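## 4. What the Households Kept, and How They Kept It

We had planned to give this section over to the recipes themselves, but the longer we spent with the notebooks the more we found ourselves reading the margins, and we hope the reader will bear with us while we linger there. Of the 69 kitchen notebooks lent to us by families in Trujillo, all but 4 carry some kind of note that has nothing to do with cooking: the price of a sack of flour, a cousin's new address, the name of a hen. These small entries were left out of the two earlier surveys of the region, and we understand why (they are hard to sort, and many are hard to read!), but they tell us a good deal about how a notebook was used from one year to the next.

The first thing they show is that a notebook rarely belonged to one person. We looked for changes in handwriting, ink and spelling, and where a family could help us put a name to a hand, we gladly took the help. In the notebook we call Clillora, after the farm where it was kept, 7 hands appear, and the youngest of them corrects the oldest quite freely. A quince paste that starts out with equal weights of fruit and sugar loses a little sugar each time it is copied, until the last writer simply puts "less, to taste" and moves on to the subject of jars.

The second thing is the matter of timing. Preserving was heavy work and it bunched up, as it still does, in the weeks from July onward, and the margins fill up accordingly. Writers kept track of who had borrowed the big copper pot, and whether it had come back. Fulgencio Hinojosa, who grew up with one of these notebooks and read several drafts of this section with great patience, pointed out to us that the pot appears under three different nicknames, and that we had been counting it as three pots. We have corrected the tables, and we are very grateful to him.

Later notebooks are thinner in this respect. After 2000 the margins are mostly blank, and loose slips, clippings and printed pages take over, tucked in wherever the book happened to fall open. It would be easy to read this as a loss of interest, and we did so ourselves in an early draft, but the slips are often more worn than the pages around them. One family had folded a clipping on pickled peppers so many times that it had come apart into squares, which they kept together in an envelope marked "peppers, complete."

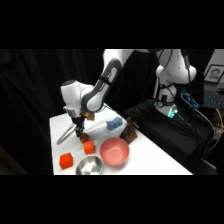
*Figure 3. Robot arm holding a small orange piece just above a white tabletop.*

The loose slips also raise a question of order that we have not been able to settle. In the Vunska notebook they were taken out and put back by at least two generations, and the family remembers the wedding soup slip as having lived at the front, while we received it near the back, between a bill for roof tiles and a plum cake. We have recorded every slip where we found it and noted the family's account alongside. Readers who wish to follow the plum cake further will find it again in Section 5, where it turns up in the Zokport notebook with walnuts added and the baking time left out.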